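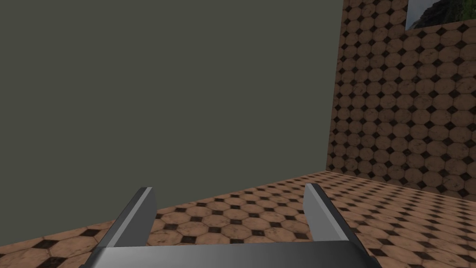 Monthly walkthrough, Skelia House, ground floor and laundry
February, checked by Surachet Nakpan
Started Sunday after breakfast, before the guests were up

Front door and porch
Closer shuts the door fully: OK
Porch light: OK. The new bulb is so much better!
Mat lies flat: FIX. One corner curls up and it caught my shoe twice. Tape for now, new mat please.

Hallway and stairs
Handrail tight from top to bottom: OK
Stair treads: OK, the squeak on step 9 is only a squeak (I had the tread up to check, and the wood is lovely and sound)
Exit sign lit: OK
Smoke alarms: 2 tested, both good and loud. Sorry, room 43.

Kitchen
Extinguisher gauge in the green: OK
Fire blanket on its hook: OK, moved away from the stove as we agreed, and it's a great spot
Fridge temperature log: gaps on two days. Ado, could you fill it in when you open up?
Hood filter: cleaned this morning, huge difference

Laundry
Lint trap: FIX. It was packed. Please empty it after every load, even the small ones.
Dryer vent flap outside: OK, moves freely
Hose connections: OK, no drips
Cleaning products on the high shelf: OK, all labeled. Thank you, Pascu, those labels are terrific!

First aid box
Bandages and gloves: OK
Burn gel: out of date, added to the Hotedix order
Eyewash: OK

Still open from last time
Back gate latch. Part is here, I'll fit it this week.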